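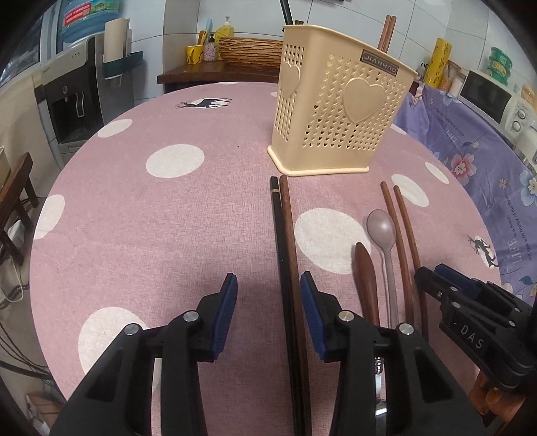

Borrowing e-books on the Justari app

1. Open Justari and tap Add Library. Choose Darncombe from the list.

2. Type in your card number (all 11 digits, no spaces) and your PIN.

3. Find a book you fancy and tap Borrow. It's yours for two weeks!

Note: You can have six titles out at once – audiobooks count too, so mix away.

Caution: Signing out deletes your downloads. Your loans stay safe, but you'll need wifi to fetch them again.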